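How to plan the budget for a first robot cell

By Italo Russo
February

When our workshop in Cornbridge decided to buy a small arm for sorting parts, we asked for the price of the arm first. This was a mistake. I write down the order I would follow today.

Step 1. Write the task in one sentence

Ours was: "Move finished parts from the desk to the shelves." If you need three sentences, you have three tasks, and each will want its own money.

Step 2. Model the room before you pay for anything

A simulated room costs mostly time. Tiziana Bassi built ours in 14 hours, with furniture of the same type we planned to order. Put in the large pieces first – desk, shelves, seating – and leave the surfaces clear until the distances are right.

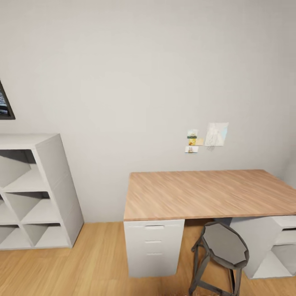

Step 3. Check the reach

Measure from the place where the arm will be fixed to the farthest compartment you want to use. In our model the low compartments were the difficult ones. We compared two arms, from Irner and Sabbagh, and only the longer one could serve them all.

Step 4. List the small costs

The mounting plate was 109 euros and the spare gripper pads 269. Add cables, training and delivery. Keep five per cent of the total free for later changes.

Step 5. Ask for the quote

Send the model together with your sentence from step 1, and ask for the delivery time in writing.

Related
Leasing or buying: our notes from Grokholm
Choosing a gripper for small parts
What to ask before you sign a service contract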